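Notizen zum Vortrag: Wie eine kleine Opernbühne ihre Premiere vorbereitet
Vortrag im Foyer, Beginn 18 Uhr, danach Fragen

Begrüßung. Kurz warten, bis die hinteren Reihen sitzen. Langsam sprechen, die Akustik im Foyer ist hallig.

Ich danke für die Einladung. Deutsch ist nicht meine erste Sprache, und wenn ich ein Wort suche, dann dürfen Sie mir gern helfen. Ich arbeite seit mehreren Spielzeiten am Opernhaus in Skedesen als Dramaturgin. Das Haus hat 190 Plätze. Wer von der großen Oper kommt, der hält es zuerst für die Probebühne.

Thema heute: »Die Brücke von Kurnov«, Oper in drei Akten, die wir im November herausgebracht haben. Ich möchte über drei Entscheidungen sprechen, nämlich über die Fassung, über das Orchester und über den Chor.

Erstens, die Fassung.
Von dem Stück gibt es zwei Partituren. Die ältere liegt im Archiv in Plesel und umfasst 500 Seiten, mit Ballett im zweiten Akt. Die jüngere ist gekürzt, das Ballett fehlt, und die große Arie der Müllerin steht einen Ton tiefer. Wir haben die jüngere genommen, aber die Arie in der alten Tonart gelassen. Das war eine Bitte unserer Sopranistin, und ich fand die Bitte richtig: In der tiefen Lage verliert der Schluss seine Helligkeit.
(Hörbeispiel 1, nur die letzten Takte. Lautstärke vorher prüfen!)

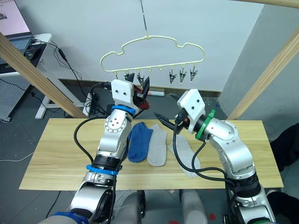

Zweitens, das Orchester. In unseren Graben passen 24 Musiker, wenn die Harfe seitlich im Saal steht. Die Partitur verlangt mehr als das Doppelte. Wir haben also eine reduzierte Fassung bestellt, und in der ersten Version war leider alles da, nur sehr dicht. Die Holzbläser spielten ohne Pause, es gab keine Luft. Ich habe damals im Gespräch mit dem Arrangeur nach einem Vergleich gesucht, und heute würde ich diesen Kleiderbügel nehmen, der wie eine Wolke geformt ist: unten an der Leiste zwei Klammern links, drei rechts, und dazwischen bleiben mehrere Haken leer. So ungefähr sollte auch der zweite Akt instrumentiert sein. Man darf Plätze frei lassen. In der zweiten Version schweigt die Klarinette über lange Strecken, und wenn sie in der Brückenszene einsetzt, hört man es wirklich.
(Hörbeispiel 2. Falls die Zeit knapp ist, weglassen und nur erzählen.)

Eine Bemerkung zur Harfe. Sie steht bei uns neben der ersten Reihe, und einige Zuschauer haben sich beschwert, dass sie zu laut sei. Andere haben gerade diese Plätze beim nächsten Mal wieder gekauft. Wir haben nichts geändert.

Drittens, der Chor.
Der Chor in »Kurnov« ist eigentlich die Hauptperson. Er singt in 62 Minuten von insgesamt zwei Stunden, also mehr als jeder Solist. Unser Hauschor ist klein, deshalb haben wir den Konzertchor aus Plesel dazugenommen. Die Leute dort singen sehr sauber, aber sie sind gewohnt, mit Noten in der Hand zu stehen. Szenisch auswendig singen ist etwas anderes. Wir haben deswegen früh begonnen und den dritten Akt zuerst geprobt, weil dort am meisten gelaufen wird.

Schwierig war die Stelle mit dem Fernchor. In der Partitur steht nur »aus der Ferne«. In einem großen Haus geht man dafür in die Hinterbühne, bei uns ist hinter der Bühne gleich die Straße. Wir haben den Fernchor schließlich ins Treppenhaus gestellt, mit offener Tür und einem Monitor für das Dirigat. Der Klang kommt dann von hinten über das Publikum. Bei der Generalprobe war er einen halben Schlag zu spät, danach hat der Chor vorausgesungen.

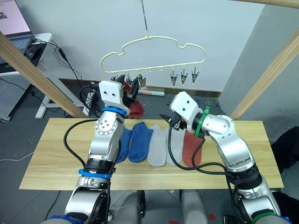
Das Treppenhaus hat noch einen Vorteil, den wir nicht geplant hatten. Das Publikum dreht sich nämlich um, wenn der Gesang beginnt, und in diesem Moment kann auf der Bühne das Licht wechseln. Unsere Regie hat das sofort benutzt. Der Umbau zur Mühle dauert jetzt nur so lange wie die erste Strophe.

Zu den Kosten nur ein Satz, weil ich danach oft gefragt werde: Das Bühnenbild haben wir von der Werkstatt Châu gemietet und angepasst, neu gebaut ist allein die Brücke. Sie trägt 200 Kilogramm, es dürfen also nie mehr als zwei Sänger gleichzeitig darauf stehen. Daran hat sich auch die Regie gehalten, und das Terzett findet jetzt halb am Ufer statt.

Was ich heute anders machen würde:
Die Übertitel früher fertigstellen. Ich habe sie selbst geschrieben und zu viel Text auf eine Zeile gesetzt.
Den zweiten Akt ohne Pause an den ersten anschließen.
Dem Fernchor von Anfang an das Treppenhaus geben, nicht erst in der letzten Probenwoche.

(Hörbeispiel 3, Schlusschor, ganz ausspielen. Dabei nicht sprechen.)

Fragen aus dem Publikum. Wenn jemand nach der Wiederaufnahme fragt: Sie ist geplant, die Besetzung steht noch nicht fest. Klavierauszug zum Ansehen liegt auf dem Tisch neben der Garderobe, bitte am Ende wieder einsammeln.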